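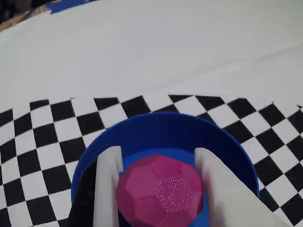
## 3. Preparing the table

This section explains how to lay the cover and the mat, and how to place the bowl and the ball before the first round of Lalow. Please read it one time to the end before you begin. When you know the steps, the preparation takes five minutes.

### 3.1 The white cover

1. Choose a table which is at least 90 cm deep. A kitchen table is normally suitable. A glass table is not recommended, as the cover slides on it.
2. Wipe the table top and let it dry completely.
3. Spread the white cover with the seam side down.
4. Smooth it with the flat hand, from the middle to the outside. Small creases may remain. Large folds must be removed.
5. Fix the far edge with short pieces of the blue tape from the Strazds tape roll. Fix the near edge only after the far edge is firm.

**Note:** Do not pull the cover tight like a drum. It becomes loose again after some time, and then the mat moves together with it.

**Caution:** Do not put the tape on waxed or freshly oiled wood. It can leave a mark. Test it first under the table, in a place where it is not seen.

### 3.2 The checked mat

1. Unroll the mat on top of the cover. If it was stored rolled for a long time, roll it once in the opposite direction and leave it so for over 40 minutes.
2. Leave a strip of the white cover free on the far side of the table.
3. Press down any ripples. A ripple close to the place of the ball is the most important one to remove, because the ball can lean on it and change its direction.
4. Brush off crumbs and threads with a dry hand. Light ones are easy to find on the black squares, dark ones on the white squares.

Players may sit or stand. If you play sitting, two chairs on the far side are sufficient for one team, and they should be pushed in until the turn of this team comes.
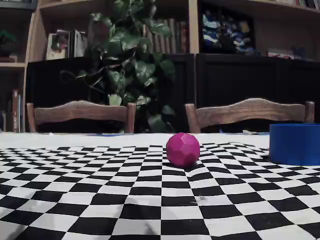
Check also the height of the chairs. The back of a chair may be higher than the table, but the player's elbows should rest a little above the mat when he or she leans forward. With small children it is better to stand.

### 3.3 The bowl

The blue bowl is the goal of the game. In the basic game it stands on the mat. In the long game it may stand at the corner, partly on the mat and partly on the white cover.

1. Put the bowl down with the open side up.
2. Press lightly on the rim with two fingers. If the bowl rocks, there is a fold or a crumb under it.
3. Agree with the other players that the bowl stays where it is until the end of the round.

**Note:** The distance from the bowl to the start square is free. For beginners we advise 22 cm. Families who have played more often usually find their own distance — write it inside the lid of the box, so there is no discussion the next time.

### 3.4 The ball

The pink ball has flat sides, therefore it does not roll like a usual ball. It turns over from one side to another and stops early. This is intended.

1. Choose a start square and show it to all players.
2. Set the ball on this square so that it rests on one of its flat sides.
3. Take the hand away slowly. If the ball tips over, set it again.

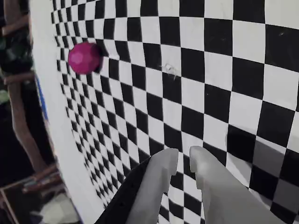
*Fig. 3: The ball set down on the checked mat.*

If the ball touches more than one square after it has stopped, the square under its middle is valid. Look straight from above to decide this. From the chair the far squares look narrower than they are, and players on the two sides will often see a different result.

**Caution:** The ball is hard. Do not throw it at persons or at windows.

### 3.5 Last check before the round

- The tape holds at all edges.
- The mat lies flat near the bowl and near the ball.
- The lamp stands so that the players' own shadows do not cover the start square.

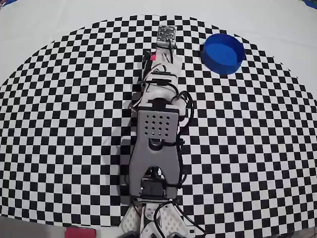 When a round is finished, leave the bowl in its place until the points are written down. Only then may it be moved for the next round. A moved bowl can be put back quite exactly if you have counted the squares to two edges of the mat beforehand.

### 3.6 Putting away

1. Take the ball out of the bowl and wipe both with a soft cloth.
2. Roll the mat with the pattern outside. Do not fold it.
3. Pull off the tape slowly, flat along the table and not upwards.
4. Put the cover in the box last. It protects the rim of the bowl.

Missing parts can be ordered from Trendero, spare parts desk, Fistberg. Please give the colour of the part and the number under the lid.

*Text: Elīna Ots. Checked by Gholamreza Mahmoudi. Edition of March.*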